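The dish rack has moved (and other January news)

Jan 6, 2025

Back to normal today, or as normal as a Monday gets when you have eaten cheese for a fortnight. The tree is out by the bins, the last of the Christmas cake has gone to my mum's, and I have finally done something about the washing-up situation. I know some of you come here for the knitting. There will be knitting again next week, I promise, but today it's dish racks.

If you've been reading since November you'll remember me moaning about the worktop. My kitchen has one usable stretch of it, between the cooker and the sink, and for years the rack sat bang in the middle like it paid the rent. Every time I wanted to chop an onion I had to shove it along with my elbow, and then the drip tray slopped, and then I had wet socks. Mhairi Ogilvie came for soup one night, watched me do this twice and asked why on earth I didn't put it on the table. I said because the table is for eating at. She looked at the table, which had the ironing on it, and went back to her soup.

So over the holidays I had a proper go at it. The old rack went first. It was a chrome one from Troletti that I'd had since my first flat and it had gone rusty at every join, so the plates came out with little orange freckles on them and had to be wiped again. I did try scrubbing it with bicarb. I tried vinegar as well, and the kitchen smelled like a chip shop until the weekend, and the freckles came back anyway.

I spent far too long choosing a new one. Catriona Swanson swears by her Drondard, which folds flat and hangs on a hook, but I've seen hers with a full load in it and it leans like a tired horse. I went for a white wire one in the end, with the wavy dividers along the bottom for plates and a plastic tray underneath. It's light enough to carry with everything still in it, and that was the thing that decided me! Wash up, carry it over to the round table, leave it to get on with things while I have a cup of tea.

The toaster has come over to the table too. It's the cream two-slot one and I'm very fond of it – it does one side darker than the other and always has, but I've learned to turn the bread round halfway. Having it within reach of a chair is a luxury I can't quite describe. I can make a second slice without standing up. I can make a third, come to that, and on New Year's Day I did. 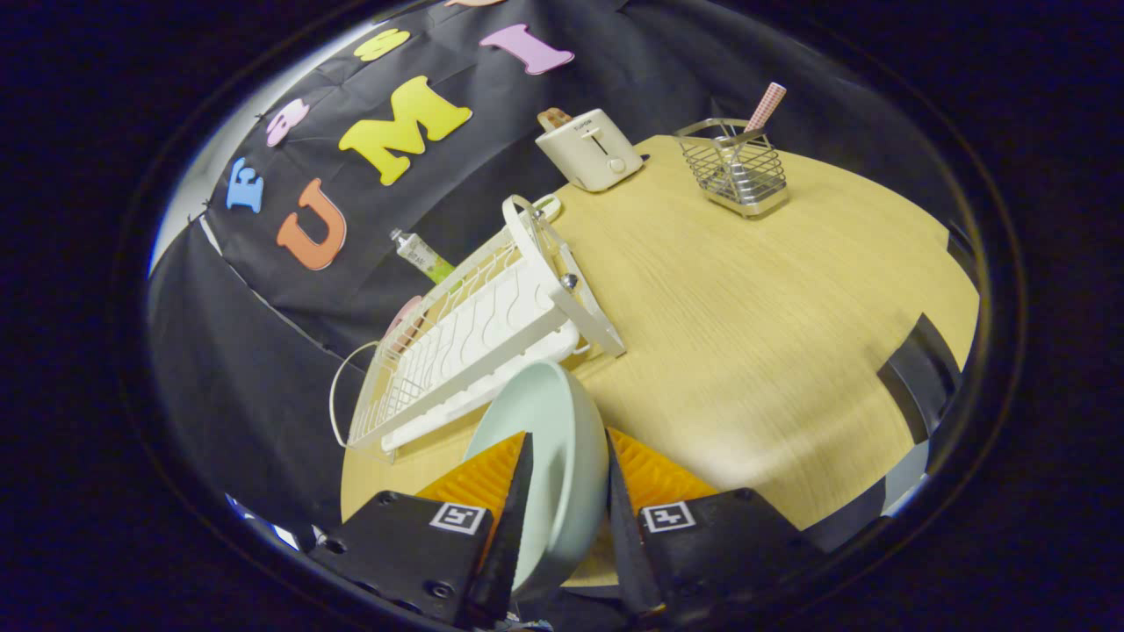

The green bowl, the new rack and toast on the go.

I've got very attached to the pale green bowls this winter. They're a soft minty colour and I use them for everything, porridge, soup, crisps, the egg when I'm doing pancakes. They're a funny shape for a rack, mind you. Plates slot into the wavy bits and behave themselves, but a bowl wants to roll forward and lie on its face, and if it does that it holds a puddle underneath until teatime. What works for me is putting them in at the tall end, tipped back a bit, with nothing in front of them. I only wash a couple at a time now and that has helped more than any amount of clever stacking.

The cutlery was the other headache. The old rack had a little plastic pot clipped on the side, and the bottom of that pot was a place I preferred not to think about. You know the sort of thing. Grey. Slightly furry. I've switched to a square steel wire holder that stands on its own on the table, to the right of the toaster, and the air gets all the way round. It takes the pink and white checked handle nicely, which pleases me every time I look at it (I am easily pleased in January). It also goes straight in the sink for a scrub when it needs one, so no more fur.

A few things I've found out by getting them wrong, in case you're thinking of doing the same.

Empty the drip tray before you carry the rack. Every time. I lost a crossword and half a library book to this in the first week.

Don't put the rack right up against the toaster. I keep a good bit of table between the two, as I'd rather not have wet plates next to anything with a plug on it, and if there's a lot of washing-up I unplug the toaster first anyway.

Wipe the table when you lift the rack off. Mine is a light wood one, very blonde, and it shows a ring if you so much as glance at it with a damp mug. I gave it a coat of the Treteck oil before Christmas, following the tin to the letter, and left it overnight with all the windows open and two jumpers on. So far so good. I'll do another coat when the weather's warm enough to open a window without crying.

Put things away before bed. This is the one I'm worst at. A rack on the worktop can be ignored for days, but a rack on the table is looking at you over breakfast, and if you leave it you end up eating your toast wedged in between the plates and the marmalade. I've managed it most nights. Saturday doesn't count, we had people round.

As for the worktop, well, it's glorious. I stood in front of it on the first morning and didn't know what to do with myself. I've made bread on it twice, and a big tray of sausage rolls, and on Friday I rolled out a whole circle of pastry in one go without hanging any of it over the cooker. My sister came in, said "ooh, you've had the kitchen done," and I let her believe it for a good ten minutes.

I haven't decided where the table stands in the long run. At the moment it's fine with two of us, and when there are more I lift the rack back to the draining board for an hour and the toaster goes on top of the fridge. It's a bit of a palaver. Catriona thinks I should get a little trolley, and she sent me seven links to trolleys yesterday evening, one of them gold. I'm thinking about it. Not the gold one.

If anyone has a good way of keeping bowls upright in a wire rack, leave me a comment, I'd love to hear it. And if you've got a use for an elderly freckled Troletti it's in my shed, and you can have it for the price of coming to fetch it. Knitting next time – I've got to the second sleeve and I need a lot of encouragement.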